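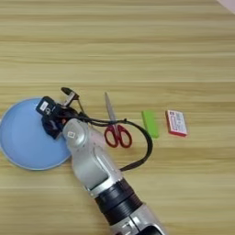 One customer in Rernham wrote to me last winter that she'd given up on hard wax oil altogether, her table drank three coats and still came up rough as a cat's tongue, and was there anything in my shop that would change her mind? There was! It's the Usten Table Oil, and she's on her second tin now, so I'm going to put the long version of what I told her right on the product page.

Usten Table Oil, clear satin, one tin

I've sold finishes for 9 years and used most of them on my own furniture first (my poor kitchen table has been sanded back so many times it must be getting thinner). Usten is the one I keep going back to for pale woods. It doesn't turn them orange. You get a little warmth, the grain wakes up a bit, and that's pretty much it. If you want a dark, glossy, pub-table look, you'll be happier with the Foseo varnish on the next page over.

Now, about that roughness. Any new tabletop will feel fuzzy after the first coat, because the fibers stand up. Let it dry overnight, go over it lightly with a fine pad, wipe off the dust, and put on the second coat much thinner than you think you should. I mean really thin! Most of the sticky-table emails I get come from people who poured it on like pancake syrup and went to bed. Wipe on, wait 30 minutes, wipe off everything that hasn't soaked in, then buff with a clean cotton cloth.

Two coats are plenty for a desk or side table. For a table you eat at, I do three, and a fourth on the end where the kids sit.

Lay your oily rags out flat outdoors to dry, please, or drop them in a bucket of water. Don't ball them up in the trash. Oily rags can heat up by themselves and catch fire, and I'd like all my customers to keep their garages.

What's in the box: one tin of oil, two cotton cloths, one fine pad and my instruction card (I rewrote it in February, so if you have the old yellow one, toss it). The Tripathi applicator block is sold separately. It's lovely on big tabletops, but a folded T-shirt does fine on small ones.

Coverage: one tin does two coats on a table that seats 4, with a bit left over for touch-ups. Thirsty old softwood takes more.

Care afterward: damp cloth, mild soap, dry it off. Mop up red wine and coffee when you see them. If a ring does show up, rub in a dab of oil with the fine pad, going with the grain, and leave it overnight.

Ships in the lower 48 by ground only. I can't send it by air, so Alaska and Hawaii, I'm sorry, I've tried!

Page updated December 16, 2018. New tins have a screw cap in place of the old pry lid, same oil inside.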